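From: Fengying Qin
To: tableware list
Subject: Re: cup on plate, or saucer?

Hello all,

thank you for the answers in February, I read every one of them. I quote the part I want to reply to:

> If the plate has no well in the middle, the cup will travel
> when you carry it. I gave up on mixing pieces and bought
> matching saucers from Trulmont, 24 of them. Are you sure
> you want to use the old plates for the tea afternoon?
> Also, how many people do you expect now?

We expect 20 people, so I need 20 places and a few more in case a piece gets broken. My beige plates are from the Pruken shop, bought in 2020, and I still have 15 without chips. The rest I must borrow or buy.

About the cup which travels: I agree, it is a risk. I tried with the light blue cups, the straight ones with no foot. If I put the cup in the middle, there is no good place for a biscuit. If I put it toward one side, there is enough room for a biscuit and a spoon, but the plate must be carried with two hands. For us this is acceptable, as we will set the tables before the guests come and pour the tea there.

My other question was about color. My sister finds the blue too cold beside the beige. I like it, and with a white table I would not add a cloth. But I have looked at these pieces for too long and I do not trust my eyes any more, so please tell me your opinion.
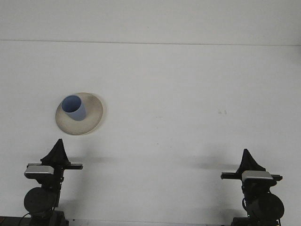
If somebody has beige plates of a similar size to lend, please write to me directly. They do not need to be from the same maker. I can collect in Vornevska or in Farahani in the evening, after six, and I will bring my own boxes and paper for wrapping.

With kind regards,
Fengying Qin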